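Subject: Re: [fulholm-sewing] Cream storage boxes with the hinged lid, keep or give away?

Hello all, 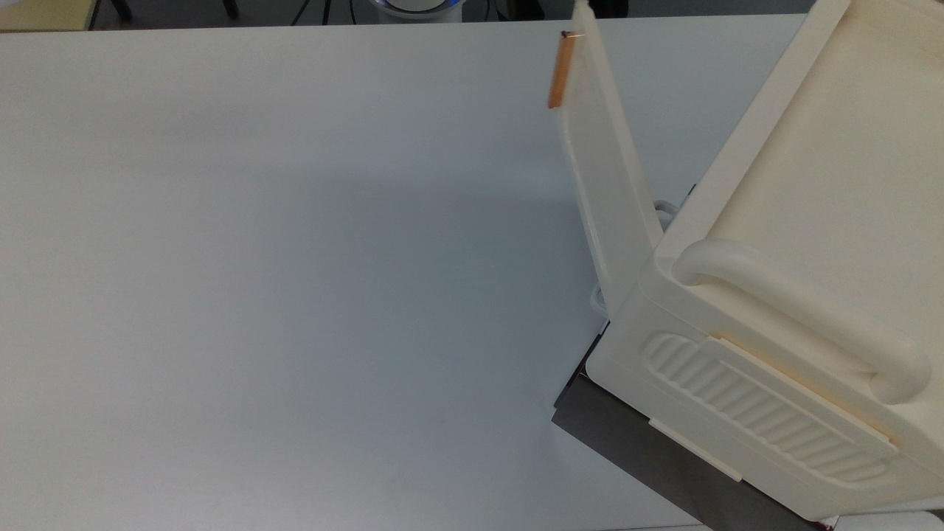 I have been meaning to answer this one for days, and every time I sat down to do it I got up again to go and look at a box, so please forgive the length of what follows. It has been a very satisfying couple of days in the sewing room, even if there is precious little sewing to show for it!

Here is the earlier message again for anyone who deleted it:

> Hi everyone,
>
> I'm clearing out the back bedroom before we move over to
> Flerkside and I've come down to the boxes. I have a few of the
> off-white ones with the lid that swings up on hinges and the big
> curved handle on the side. They've held fabric for years and I'm
> fond of them, but the new place has only one closet that's any
> use and the shelves in it are shallow.
>
> Two questions. Does anybody still use this kind of box for
> fabric, or has everyone moved on to flat bins that go under the
> bed? And if you do use them, how do you keep the lid from being
> in the way all the time? On a shelf I can't get it open without
> pulling the whole box out, and on the table it takes up as much
> room standing up as the box does.
>
> I don't want to give them away and then be sorry by
> Thanksgiving. I also don't want to pay movers to carry empty
> plastic across the county.
>
> Thanks for any thoughts, and sorry to clutter up the list with
> housekeeping.

First of all, please don't apologize for housekeeping. I would guess half of what we talk about on here is where to put things, and I look forward to those messages more than the pattern talk, if I'm telling the truth.

My answer to your first question is yes, I still use them, and I would not give them all away. I might give some away. Let me explain how I got there.

When I moved my own sewing things out of the dining room I had six of these boxes, all bought at the old Fismont store when it was closing down, and I had the same trouble you describe. I lined them up on a shelf in the closet, very proud of myself, and within a month I had stopped opening them. To get at one I had to slide it forward, hold it against my hip, lift the lid, and dig with my other hand, and I would come up with a piece of flannel I didn't want and put the whole thing back. I bought fabric that year that I already owned. I bought the same blue gingham twice, and I have both cuts to prove it.

What changed things was deciding that the shelf was for keeping and the table was for looking. I cleared the big white table completely. I mean completely, down to the surface, with the machine moved over to the ironing board and the cutting mat leaned up against the wall. Then I brought the boxes out one at a time and opened each lid all the way, so that it stood up on its own, and took everything out onto the table. With nothing else there you have room for the lid to be as tall as it likes. I put the box over to the right, turned at an angle so the handle side faces me a bit, and kept the rest of the table for piles. I know that sounds fussy, but set square to the edge it always seemed to be elbowing me, and at an angle I can reach over the rim without bending my wrist.

If you do this, do wipe out the inside before anything goes back in. I used warm water with a drop of dish soap and an old pillowcase. The ridges on the side under the handle are the worst for holding lint, and a soft toothbrush gets along them nicely. Get around the hinges too. Thread collects there like you wouldn't believe, and I am fairly sure that is why one of mine had gotten so stiff. Let the boxes dry with the lids up overnight. I closed one too soon some years back and had a musty piece of wool to show for it, and I had to air it on the line for the better part of May.

Now for what went back in. I sort by weight of cloth, and I know others of you sort by color and will tell me so. My way is this: quilting cottons in one box, shirtings and lawn in another, and everything heavy, the denim and canvas and that upholstery remnant from my sister-in-law's couch, in a third. I fold each piece to the width of my ruler and stand it on edge like a file in a drawer, so that when the lid is up I can see a stripe of every single thing in there. That alone has saved me more time than anything else I have done in that room. If you lay pieces flat you only ever use the top two, and the ones at the bottom may as well be at somebody else's house.

Interfacing does not go in with fabric anymore. It gets its own tube. I will say no more about it except that fusible on a hot afternoon is not your friend.

As for the lid on the shelf, I tried a few things. I tried leaving the lids open and the boxes on the floor, and I tripped. I tried turning the boxes so that they opened toward the closet door, and that was better, but I caught my sleeve on the lid every time I went by. In the end I took out a shelf. It was only held up by pegs, and once it was gone there was enough height above the boxes for the lids to go straight up. I lost a shelf and gained three boxes I can use where they stand. The other three had to find somewhere else to be, so one went to my niece for yarn, one holds Christmas ribbon in the basement, and one is in the trunk of my car with the picnic blanket in it.

So for your Flerkside closet, I would measure two things before you decide. Measure how deep the shelf is, and then measure from the shelf to whatever is above it, and compare that with the box sitting with its lid all the way up. If the shelf is too shallow, nothing I have said about pegs will help you, and you would be better off with the flat bins. If it's only the height, see whether a shelf comes out. Ask before you sign anything if you're renting, although I can't imagine a landlord minding as long as the shelf goes back up.

If it were me I would keep 2 of them, whatever the closet is like, and move them full. That is my answer to paying for empty plastic! Pack them with fabric, tie a strip of selvage around each one in case the lid has ideas of its own, and they will do the work of moving cartons. They have that nice big handle, and cloth doesn't mind being jostled. Just don't put all the denim together in one box as I do, or no one will be able to lift it. Mix it in with the batting until you get there.

I did try the Akolgo under-bed bins that several of you like, and I can see the appeal. They slide in and out easily and they hold a great deal. My trouble is that I have to get down on the floor to look in them, and getting down is the easy half of that operation. If your knees are younger than mine you may be perfectly happy.

One more small thing, and then I'll stop. Write down what's in each box and keep the list somewhere other than the box. I used index cards for years and lost them all. These days I keep a page at the back of my pattern notebook with the box, the kind of cloth, and a rough yardage. When I added it up I came to about 484 yards, and I sat there for a minute and then went and made a cup of tea. I have not told my husband. I am on what I am calling a rest from buying, and I have already broken it once, for a very pretty seersucker that was on the remnant table in Fulholm and was practically asking to come home with me.

Do let us know what you decide, and how the closet measures up. If you end up with extras and nobody on your side of the county wants them, the church rummage sale takes clean boxes with lids right up to the evening before, and they do go quickly. And if anyone on the list has found a good way to loosen a stiff hinge that doesn't involve oil, I would love to hear it. I don't like the thought of oil anywhere near my lawn.

Warm wishes, and good luck with the packing,
from the yellow house at the top of the hill

Recent messages on this list

Cream storage boxes with the hinged lid, keep or give away?
Re: Cream storage boxes with the hinged lid, keep or give away?
Does anyone prewash flannel twice?
Re: Re: Zipper foot for an older machine
Looking for a half yard of green corduroy
Fulholm remnant table, new hours
Re: What do you do with selvages?
Moving a cutting table down a narrow staircase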